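Weekend bench helper wanted at Lisby

Lisby is a small repair and making shop on the ground floor of the old Erkovden building, and we are looking for one more person to join us from July. The job is part time, two afternoons a week to begin with, and there is room for it to grow if you like us and we like you (we are fairly easy to like, I think, once the kettle has been on).

You would be greeting people who come in with a broken lamp or a wobbly chair, writing up their tickets, keeping the shelves in order and helping Deok-su Ki with the small gluing, sanding and assembly work that always piles up before the summer fair. We had around 200 tickets last spring, so you can imagine the state of the shelves!
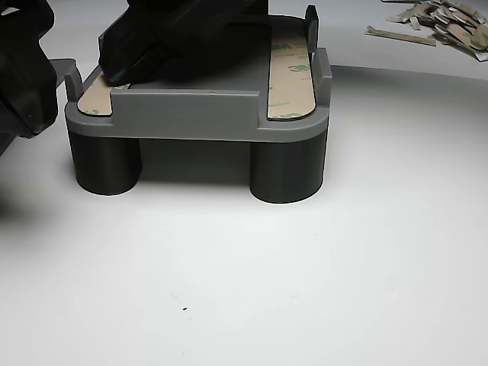

Adhesive strips on a printed fixture, on the work surface.

You don't need a certificate or years in a trade. Steady hands help, and so does patience with a customer who wants to tell you the whole story of their grandmother's radio before handing it over. If you have sewn, built models, fixed bicycles or looked after a school workshop, please tell us about it, even if it was long ago. We will teach you the rest at your own pace.

To apply, write a page or so about yourself and something you have mended, and drop it in at the counter or mail it to Ju-won Na, Lisby, Box 831, Erkovden. We are in until 6 p.m. and glad to show you around before you decide.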